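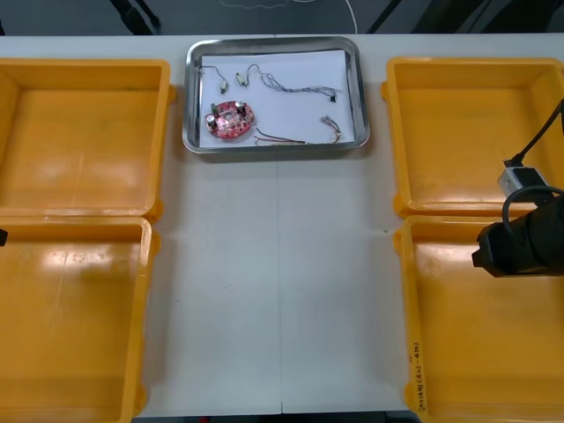
Yellow trays on the table, with the steel tray between them.

Purnitgate School District
Later Start Times Working Group
Minutes of the meeting held February 15, 2021, by video call

Present: Maeve Dolan (chair), Hugo Figueroa (high school teachers), Ngaio Bright (parents), Brendan Ó Dubhghaill (transportation). Minutes taken by Enda Ó Riain.

1. Minutes of the last meeting
Approved with one fix: Kadard Middle School was left off the list of schools that had replied to us. It's on there now, and sorry to everyone at Kadard, who replied first!

2. Family survey
Ngaio had the numbers and we were all delighted. The survey went out to 3000 families and 1381 sent it back, a far bigger response than the one we got in November. Most want the high school to start later, and plenty wrote long, thoughtful comments (one ran to four paragraphs on breakfast). Ngaio will group the comments by school before the next meeting. Hugo asked that the ones about after-school jobs be kept together, and she was happy to do it.

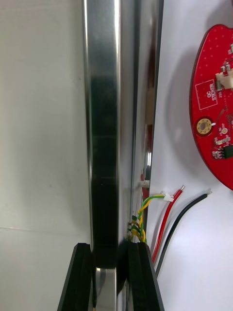
TRANSPORTATION

3. Bus routes
Brendan has been through every route, and he has good news. If the high school moves to 8:40 and the elementary schools go first, the same buses can cover both runs. He counts 2626 riders across the district. The only real trouble is Route 2, which crosses the tracks twice and would get to Volto Elementary late on most mornings. He wants to try splitting it at Bhat Road and will drive it himself next week, at the proposed time, to see how it goes.

Hugo said the teachers he has talked to are very much behind the change. They do want to know early about supervision before the first bell, and about what it means for their planning time. Maeve agreed that this needs to be worked out with the union before anything goes to the board.

4. Questions from families
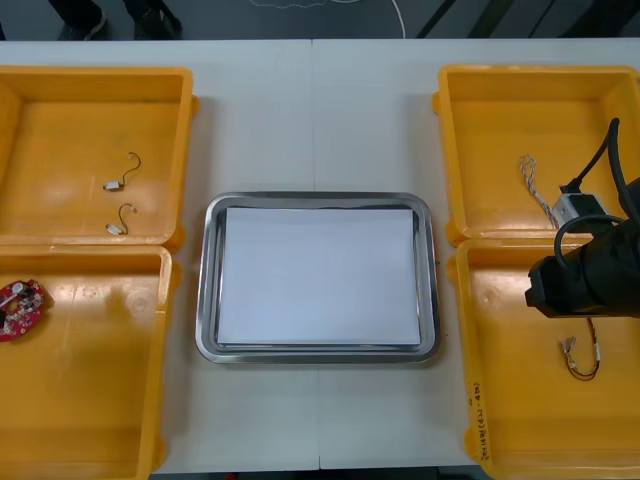
Will sports practice end later if school starts later?
Practice would end 25 minutes later in the fall under the current draft, and outdoor teams would get the field first while the days are short.

Maeve thanked Ngaio for collecting these. The full set, with answers, will go out in the next family newsletter in both English and Spanish.

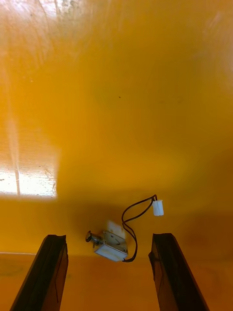
5. Actions and next meeting
Brendan: test drive of Route 2 and a revised map.
Ngaio: survey comments sorted by school.
Hugo: list of teacher questions on supervision and planning time.
Maeve: ask the board for a place on its next agenda.

A great meeting, with lots done. Next one by video call again, date to be sent around by Enda.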